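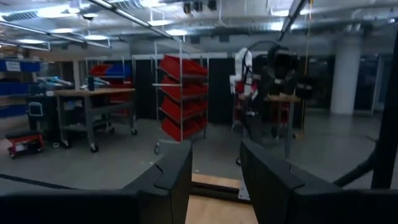
Gripper and cell inspection, Barnitdale workshop
Cell: Morkden kitting cell, robot side
Date: 27th October
Inspected by: Retno Sopacua
Second reader: Sorin Kelmendi

Marking: OK = no action. WATCH = look again at next inspection. FIX = must be repaired before the cell runs in automatic mode.

Before touching anything

1. Cell in manual mode, key removed and kept by the inspector. OK
2. Air and motor power off, tested with the jog button. OK
Comment: The jog button answers slowly, one must hold it a moment before deciding that it is dead. Please do not press it and walk away.
3. Warning sign hung on the operator panel. OK
Comment: The string of the sign is short. Yanti will bring a longer one.

Gripper fingers

4. Finger housings, both sides, check for cracks at the notched top edge. OK
Comment: I cleaned the edges with a dry cloth and looked with the hand lamp. The step nearest to the tip collects dust on both fingers.
5. Finger screws, paint marks in line. WATCH
Comment: On the left finger one paint mark is a little turned. I did not tighten it, because the torque wrench is at Gastley for calibration. Compare with this mark next time.
6. Fingers close parallel over the full stroke. OK
7. Grip force on the test block, minimum 176 N. OK
Comment: I repeated the test 3 times. The middle value was the lowest but still above the limit.
8. Wrist camera window clean, both finger tips visible in the view. OK
Comment: Do not use the blue spray on this window. It leaves a film which we can not remove afterwards.
9. Wrist cable has free movement at both end positions. FIX
Comment: At the outer end position the cable sleeve rubs on the clamp. I moved the clamp a little and it is better, but the sleeve itself is already thin. New sleeve asked from Ong. Until it is changed, manual mode only.

Floor and surroundings

10. Rolling rack with the red bins stands outside the reach of the arm. OK
Comment: The rack is on casters, so this point is only true at the moment when we check it. I ask the shift to look again after every refill.
11. Bins on the rack sit fully on their supports. OK
Comment: Open fronts must look to the picking side. Anjani asked if the bins may be filled to the brim. No, the parts can slide out when the rack is pushed.
12. Workbench, casters locked. WATCH
Comment: One lock closes but it needs a strong foot. Put a drop of oil, then try again.
13. Workbench top, nothing that can roll down. WATCH
Comment: There are cylindrical parts lying along the back edge. Either they get a tray or they go back to storage. Also bottles do not belong on a bench beside a cell - we have said this before.
14. Stool parked away from the walking path. OK
15. Hanging cable by the second robot, does not touch the arm in any position. WATCH
Comment: Yellow cable from the ceiling. Ratih Lumbantobing is responsible for that robot, I only write it here so that she receives it in the same paper. My wish is a hook on the table side.
16. Free width of the walking path at least 400 mm on the service side. OK
Comment: Main path is much wider, this point is only for the service side.

Restart

17. All tools counted back into the box. OK
18. Slow run without part, one full cycle in manual mode. OK
Comment: No noise from the wrist. The cable was watched by Yanti Khoo during the full cycle and she confirms what I wrote in point 9.
19. Emergency stop tested from the panel and from the pendant. OK
20. Cycle counter reset to zero. Next inspection after 200 hours. OK

Open items

Point 9, cable sleeve: Retno, when the part arrives from Ong.
Point 5, paint mark: Sorin, when the torque wrench is back.
Point 12, caster lock: Anjani Yeoh.
Point 13, tray for the cylindrical parts: Anjani Yeoh.
Point 15, yellow cable: Ratih.

Note from Sorin Kelmendi: Read and agreed. For point 9 I would also turn the clamp by one hole when the new sleeve is mounted, otherwise we will write the same comment again. The key stays with Retno until this point is closed.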